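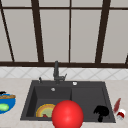 The simulated kitchen used in the Tultholm trials, with a plate in the left basin of the sink.

The sink has a plate in it, the plate has a rainbow rim, and by the time I leave Tultholm I know that sink better than my own. It exists only as a computer model. So does the worktop, the diamond tiling behind it and the window with nothing outside. A research group led by Aatos Halonen has spent much of the past year sending a simulated robot into kitchens like it, and the claim they make for the work is a large one: that a machine which has practised in enough made-up kitchens can clear up in one it has never met.

The method is called Truletti. In plain terms, a person steers the robot through a job on screen, the computer records what was seen and what was done, and a learning program tries to copy the link between the two. What Truletti adds is a way of stretching each recording. The same run is replayed with the crockery moved, the food swapped and the viewpoint shifted, so that 44 recordings made by hand become a much bigger pile to learn from.

"People are slow and expensive," says Halonen. "A replay costs us electricity."

I don't doubt the saving. I have more trouble with the results. The headline figure is that the trained program finished 61 per cent of its test jobs, against 28 per cent for the same program without the stretched recordings. That is a fair jump. But the test kitchens came out of the same software as the practice kitchens, with the same style of sink and the same even light over everything. A pupil who revises from old papers and then sits an old paper will do well. I would like to see the new paper.

Lempi Lappalainen, who ran most of the tests, is more careful than the group's press notice. She lets me scroll through the views the program is given, one after another, at whatever speed I like. 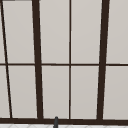
Some of what the program has to learn from is thin stuff. If a view holds window bars, plain grey glass and the tip of a tap, it says very little about where a plate might be. Lappalainen reckons the learner copes by leaning on its other views. She also admits that they haven't tested this properly, and that throwing out the poorer views might help or might do harm. I found that more useful than anything in the notice.

Then there is water. I saw none in the kitchen I was shown, and I asked about it more than once. Washing-up is mostly water, grease and things that slip. Halonen's answer is that moving objects comes first and the rest can follow. Perhaps. Seija Kuusisto, an engineer at Plodlow who has fitted machinery in canteens for years, puts it less kindly. "Picking up a clean plate is the bit we can already do," she told me.

The group has promised a trial in a real kitchen, using eight jobs chosen by somebody outside the lab. The plan was drawn up in April and has no start date yet. Halonen expects the score to drop and won't guess how far. Until it is run, 61 per cent tells us how well Truletti does in the kitchens it came from, and I would leave the washing-up gloves where they are.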